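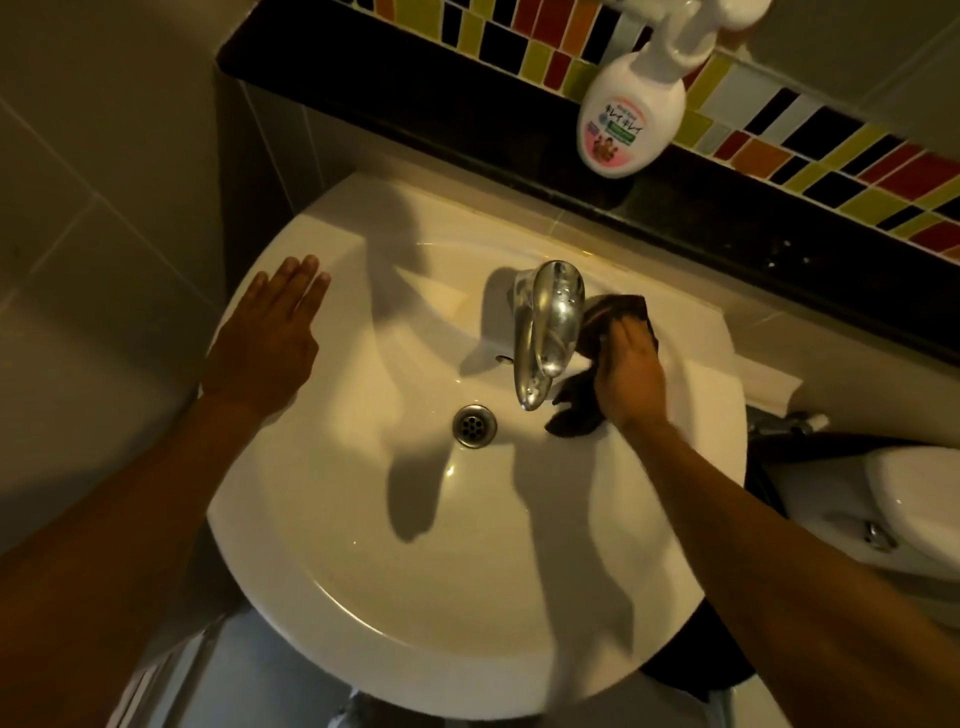
Grurkel Basin Waste Clearing Kit

Home > Bathroom > Drains and Wastes > Clearing Tools

In stock at Barkholm. Usually leaves the warehouse the day after you order.

Every household has one person who deals with the slow drain and several who have never noticed it. The Grurkel is for the first person. It is a hand-turned clearing tool for bathroom basins, with a flexible steel cable, a crank handle and a small barbed head that brings hair back up with it. What you do with the hair is between you and the bin.

We stock a lot of drain products and most of them are a bottle with a skull on the side. Some of those work. Some of them sit on top of the clog for half an hour, smell like a swimming pool, and leave you with a slow drain full of something you now can't put your hand in. The Grurkel has no chemistry in it at all, so the worst that can happen is a sore wrist and a loss of innocence.

What's in the box

Cable and crank unit
Barbed head, fitted
Spare barbed head
Narrow brush for overflow slots
Drip tray (grey, ugly, very useful)
Cloth bag with drawstring

Specifications

Cable length: 2 metres
Cable: galvanized steel, nylon sleeve on the first section
Smallest opening: 22 mm
Brush length: 30 cm
Handle: folds flat, left or right hand
Warranty: 3 years on the crank unit; heads and brushes are wear parts
Colour: orange, so you can find it under the sink

Will it fit my basin?

Pop-up plugs that lift straight out are no trouble. Lift, clear, rinse, put back. Plugs held by a rod underneath need the rod undone first, which is a job for fingers on a new basin and for pliers and bad language on an old one.

Fixed grates are the awkward case. If the cover has holes and a screw in the centre, undo the screw and lift it off. If there's no screw, don't try to force the cable through a hole. Go in from below by taking off the trap, with the drip tray underneath. Have the tray in place before you loosen anything. Rigoberto Bañuelos at our service counter has asked me to put that sentence in twice, so: have the tray in place before you loosen anything.

Not suitable for toilets. Not suitable for kitchen sinks with a disposal unit, unless you'd like to buy another Grurkel.

How to use it

Feed the cable in slowly with the handle folded out. When you feel it stop, turn the crank clockwise and keep light pressure on. A bend in the pipe feels springy, a clog feels like porridge. Once it grabs, keep turning as you pull back, and don't stop to look halfway. Rinse with hot tap water for a few minutes. Wipe the cable dry before it goes into the bag or it will rust, and the bag will acquire a personality.

For the overflow, use the brush with a bit of dish soap. Most people have never cleaned theirs. If a basin smells but drains perfectly well, start there.

What buyers say

"Did the job on the upstairs basin. My husband left the room. Four stars because the bag is too small." Getsemaní Tapia

"Bought it in June, have now been invited to three relatives' houses, none of them for dinner." Abundio Rosales

"Good crank. Instructions mention porridge, which I had been planning to have." Gaëtan Deschamps

Spares and related items

Barbed heads, pack of two
Overflow brush, soft
Jabłońska trap washers, assorted
Brorkine basin wrench, long reach

The trap washers are worth adding if your plumbing is older than your children. Once a trap has been off, the old washer rarely wants to go back to work.

Delivery and returns

Flat rate shipping, or free pickup at the Barkholm counter. Orders for pickup are held for more than 30 days if you call and let us know. Unused kits can come back in their original packaging for a full refund. Used kits can't come back for any reason other than a fault in the crank, and we ask that you wash them first. We've had to ask.

Page updated 28th August. Spare heads now fit both the old and new cable.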